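January
Posted by the Cendstead kitchen blogger, 12 comments
Print this post | E-mail this to a friend

So I finally quit buying lunch. I added up what I spent at the Lolten food court last fall and it came to $342, and that was mostly soup! Soup I could make half asleep.

The first week I went way overboard (four kinds of grain salad, don't ask) and by the end of it I was sick of the sight of barley. Now I cook one pot of something on my day off, freeze half, and fill in with whatever is in the crisper. Carrots, a heel of cheese, crackers if my son hasn't found them first. I eat at my desk around noon and then walk down to the river and back, even when it's gray and miserable out.

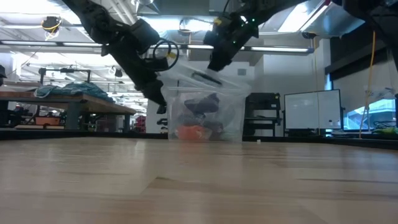
The walk is the part I'd miss most if I went back to the old way. Standing in line used to eat up my whole break, and I'd come back crabby with a lukewarm cup of minestrone. I'm still allowing myself one bought lunch a month, probably the dumplings. I have my limits.

Next time: the lentil recipe, with the vinegar fixed.

Comments

soupgal441: Please post the lentils soon! Mine always turn to mush.

Marshside: I lasted two weeks when I tried this. Might give it another go.

pbandj: Team barley over here, sorry.

Print this post | E-mail this to a friend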